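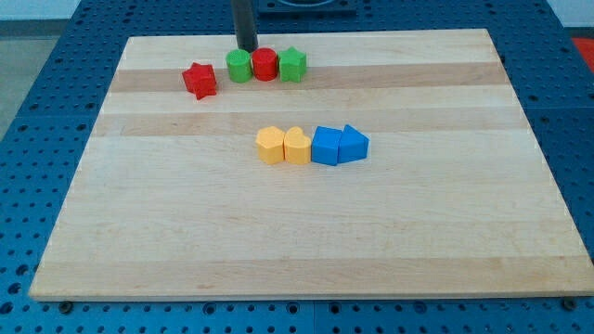
Mendside-list, message 2229
From: Lorna Swanson
To: Mendside list
Subject: Re: Dry cutting boards, what do you all put on them?
Sat 26 August

Wilma Sutherland wrote:
> Hello all. I have inherited three cutting boards from my
> mother-in-law and they are a sorry sight. Two are maple, I think,
> and one is something darker. They feel like old driftwood and one
> has a bit of a smile to it when you lay it flat (rocks when I chop).
> I bought a bottle of mineral oil at the drugstore and then lost my
> nerve. Do I sand first? How much oil? My neighbor swears by olive
> oil and has done it for years. Also one of them smells very strongly
> of onions and I'd love to be able to cut a peach on it.
>
> Wilma

Wilma, you have asked my favorite question on this whole list! I have been fussing over boards ever since my aunt gave me hers, a big maple slab she got as a wedding present in 1964, and it's still the one I reach for every day.

First, the drugstore bottle is fine. Plain mineral oil, food grade, nothing with a scent in it. I'd steer your neighbor gently away from the olive oil. It never really dries, and it can go rancid in the wood, and then you've got a board that smells like an old box of crackers. Walnut oil does harden up over time and I know Alasdair loves it, but keep it away from anybody with a nut allergy.

Yes to sanding, but do the wetting step before you start. Wipe the board down with a damp cloth and let it dry overnight. The fibers stand up and feel awful, like a cat's tongue, and then you take them off with 220 paper, going with the grain. If there are deep knife marks, start at 120 and work up. I do the wet-dry-sand thing twice. After that it hardly fuzzes up when you wash it, and the difference is lovely.

Now the oil. Warm the bottle in a bowl of hot water (the bottle, with the lid on, please don't put oil in the microwave) and pour on more than seems decent. Spread it with your hand. Do both faces and all four edges, and be extra generous on the end grain, where it drinks like a camel. Leave it overnight standing on edge, wipe off whatever is still sitting on top, and do it again the next day. A board as dry as yours might want four or five rounds. My aunt's took 11 when I first got it! I kept a tally on the fridge.

Once it stops drinking you can put on a board cream. I make mine with one part beeswax to four parts mineral oil, melted together in a jar set in a pan of water. Rub it in, go have lunch, buff it off with an old T-shirt. Water beads up on it beautifully and the color of the wood just jumps out. This is the bit where I always call somebody into the kitchen to look.

About the smile: it's cupped, and it very likely dried out faster on one side than the other. Lay a damp towel on the counter, put the board on it with the hollow side down, and check it in the morning. I've had one come nearly flat in two nights. Oil both sides equally afterward or it will go right back. If it's glued up from strips and you see daylight in a seam, stop there and bring it in, that's a job for clamps and fresh glue.

For onions, coarse salt and half a lemon. Scrub, leave it ten minutes, rinse, dry it standing up. You may need to do it twice, and do it before the oil goes on. I still keep one side of mine for onions and garlic and the other for fruit, with a small "O" burned into the corner so guests don't mix them up.

Cameron asked me back in June whether it's worth planing down a badly scarred one. If it's an inch thick or more, go for it! The thicknesser at the Brovotthorpe workshop takes boards up to 170 millimeters wide, so measure first. Anything wider has to be done by hand, and Bello Abubakar is very patient about teaching that.

Wilma, please tell us what the dark one turns out to be once it's sanded. I'm hoping for cherry.

Lorna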